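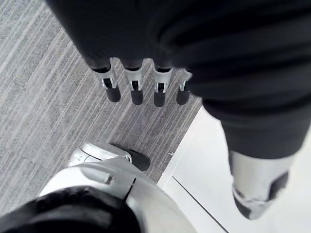 Phong Thái trouve que le contrôle du matin lui a rendu le début de poste bien plus calme, et il demande qu'on garde l'horaire de 6 h 40 pour l'équipe de nuit aussi. Accordé, avec plaisir !

Site Wedbridge -- contrôle avant mise en route, robot d'atelier
Relevé de décembre, rempli par Halina Sobczak

1. Arrêt d'urgence, poste et télécommande : conforme. Réponse immédiate des deux côtés, bravo pour le nouveau câblage.
2. Doigts et articulations, jeu et serrage : conforme.
3. Housse textile de la main, coutures et plis : à surveiller. Référence Skurkico commandée.
4. Passage moquette / sol lisse : conforme. Refaire l'essai après le lavage des sols.
5. Batterie : conforme, 198 cycles au compteur.
6. Zone de marche dégagée : non conforme au premier passage (un transpalette), corrigé.
7. Formation : 18 personnes habilitées, il reste l'équipe du quai.

Commentaires
Plus de 300 bacs par poste ne passent plus par nos épaules, et ça se sent à la pause ! Les préparateurs font maintenant le tri fin et le réglage, un vrai métier à apprendre -- Wekden revient en janvier pour le deuxième module. Point à revoir : qui signe la fiche quand le chef de poste est absent ?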